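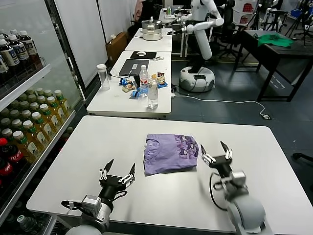 What should we budget for besides the robot itself?
Tables, grippers, power, and a person's time, in that order of how often they get forgotten. The price on the quote gets you a machine that can stand in your building. Getting it to do something there is a separate purchase order.

Urnik Two-Arm Station: Planning and Buying

The Urnik ships from our Pindorville shop in 2 crates. It has two arms, a multi-fingered gripper on each, and the patience for folding T-shirts that most of us lost years ago. It will not do your ironing. We get that call a lot.

What's in the base package
Arms, grippers, controller, power supply, one set of spare finger pads
Setup visit within driving distance of Killcombe
3 months of phone support, answered by people who have dropped a gripper themselves

What isn't
Work table (a plain flat one is fine, and white makes your coffee rings easy to find)
Spare gripper
Floor outlets near the station
Laptop

Buy the spare gripper. Customers who skip it in the first order tend to buy it in July, when our lead time is 6 weeks and everyone else has had the same idea.

Floor space
Measure the table, then measure the arms at full reach, then measure the chair someone will roll into the aisle anyway. Plan cable runs before delivery day. A cable across a walkway is cheap to install and expensive to meet in the dark.

Service plans
The Doherty plan covers parts and one yearly visit for $2,048. Without it, you pay per visit, and we are sorry to say we're very punctual with invoices. Plans can be added at any time before the original warranty runs out.

Leasing
Available on the full package only. Grippers bought separately are yours forever, including the ones you close on a doorframe.

Ordering
Send us your floor plan and a short list of the jobs you have in mind. If the list says "everything," please pick one. Prices as of November 2, 2022. Freight quoted separately.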